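February, Rundport, bench notes

Carried on with the desk-clearing cell today. Model build is Kusunham 6, same as last week, no changes to the gripper. The line side wants an answer on whether the cell can take over clearing the inspection desks between shifts, and what that does to the two people per shift who do it now.

Ran the full set overnight in simulation. 389 layouts, and the log closed at 793 picks attempted. 99 of those went to the review queue. I had hoped for fewer. Most of the queue is thin stuff lying flat, pens and coins mainly, and the rest is items touching each other.

Spent the morning on the queue with the day shift lead from inspection. She sorted through it much faster than I did. She clears by type: phones first because people come back for them, then pens, then whatever is left goes in the tray. We had the cell clearing by distance from the base. I changed the order to hers and will rerun tonight.

Wrist view is still sideways in the viewer. The planner doesn't care, but the reviewers do. Two of them asked for a rotate button and I said yes.
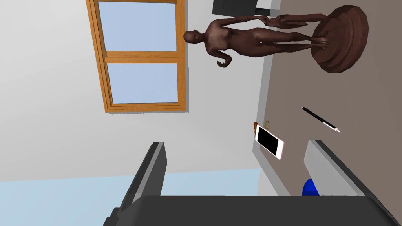
Wrist view, simulated room. Pen and phone on the tabletop, small brown object against the phone's upper corner.

Items right up against a phone are a category of their own now. Before today the cell would go for the phone and treat the neighbor as part of it. New rule: if anything is touching, stop and send it to a person. That will make the queue longer before it gets shorter. I told the lead this and she would sooner have the longer queue than go looking for somebody's coin.

On the jobs question, what I have so far. Clearing takes the two of them the last part of each shift, and they also use that time to talk to the incoming crew. If the cell takes the desks, the talk has to happen somewhere. Janska went through the same thing with their packing tables and ended up putting a fixed handover slot on the schedule after people complained. I would ask for the slot from the start.

The other change is the review work itself. Somebody has to sit at the screen and say yes or no. Right now that is me and it is dull. The night crew said they would do it if it rotates and if it counts as skilled time on the sheet. Passed that on. No answer yet.

Bouzid fingertips arrived at 2:40 in the afternoon. Not fitted. They are a softer pad than ours and might help with flat pens, but I don't want to change the pads and the pick order in the same run.

Left to do:
Rerun with the new order, same layouts.
Rotate button.
Ask inspection for a tray of the real things that get left behind. Our object set is guesswork.
Write up the handover slot for the shift meeting, half a page.
Find out who signs off on review time.

Rerun started 5:15. The log is going to the shared folder this time, last night's went to my own drive and I had to copy it over.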